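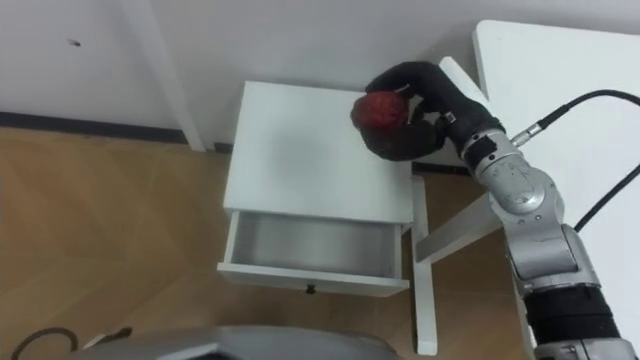 OK so, lock files. I've been fighting with them in Ustatau since July and this talk is basically everything I wish I'd written on a sticky note back then. (Say hi, say thanks to Clotholm for having me, don't do the long intro.) A lock is a very simple promise: one process has the thing and everybody else waits. Look at the red ball on the slide - one finger over the top, another curled underneath, and you're not getting that ball until the gripper opens. Great! Now kill the process holding it and ask the room what they think happens to the file. Wait for hands. Somebody always says "it goes away."

It doesn't go away. We were making a plain file called build.lock, writing our process ID in it, and deleting it on exit. If the job got killed hard, no delete. The next job came along, saw the file, and sat there politely forever. On Pustitz, our big build machine, I once came in at 8 a.m. and found 54 jobs all waiting on a process that had died before dinner.

Search talks and notes Go

First fix, the one I'm embarrassed by: check if the process ID is still alive, and if it isn't, delete the lock. Show the code, let them read it, drink some water. Joni Pelkonen spotted the hole in review and I argued with him for a whole afternoon. He was right. IDs get reused, so a totally unrelated program can be wearing the old number. And two waiting jobs can both decide the lock is stale, and the slow one deletes the fresh lock the fast one just made. Draw this on the board if there is one, it's much easier with arrows.

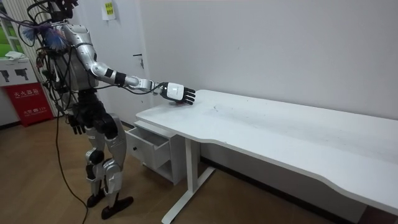 Silver-and-black humanoid robot facing the long white desk.

Second fix: let the operating system hold the lock. You open the file, call flock on it, and when the process dies the lock dies too. The file itself stays on disk and that's fine, leave it alone! Please don't add cleanup code. I did, and it brought the race right back.

Demo here if the wifi is OK. Start two terminals, kill -9 the left one, the right one should grab the lock. If it breaks, skip to the log from Lenni Jääskeläinen's test run: 3,169 hard kills, zero stuck jobs.

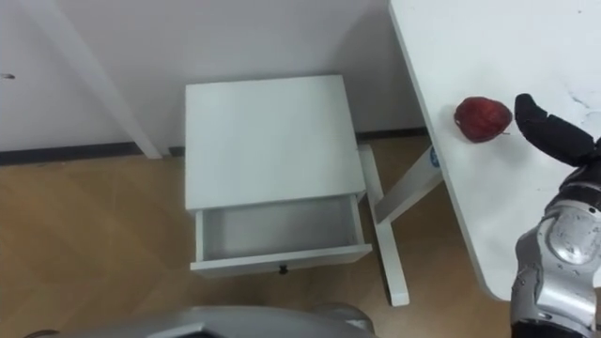 One catch with child processes, and go slow on this bit. A child can inherit the open file, so the parent dies and the lock is still held by some forgotten helper. Väisänen (the old wrapper script, a few people will groan) did exactly this. Close on exec, then test it again. We also added a timeout with up to 500 seconds of waiting, and it prints who has the lock while it waits.

Network drives: only if someone asks. I have opinions and no good answer.

12 shares 3 comments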